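3.1 Who we asked

Dinesh Acharya and I wanted to know how people remember the colors of everyday switches, so we mailed 200 households in Killton and got 89 replies – I was thrilled!

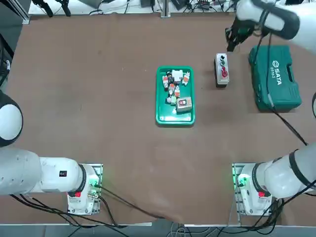
3.2 Color and recall

Most folks named a color before they named a job. 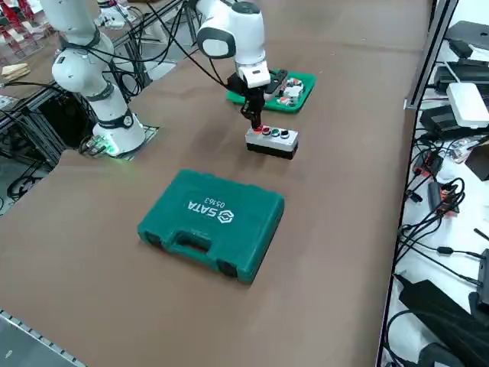 Memory for color leans on contrast, or so we guessed. A small push-button box on a brown tabletop, as shown, gives the eye a plain backdrop, and our mail-in sketches used one too.

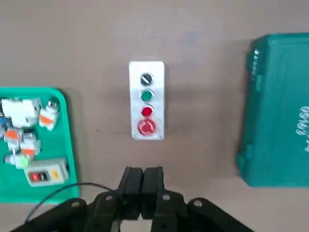
Figure 1. Control station with green and red buttons.

Red came back first in nearly every sketch, and green was

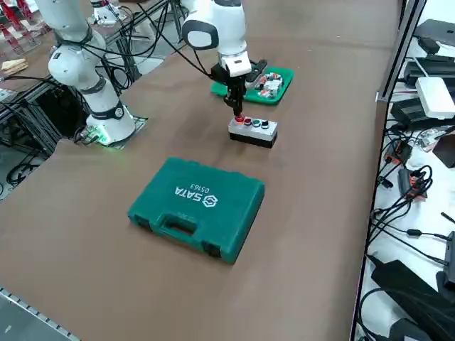 close behind, though 14 people left it out completely.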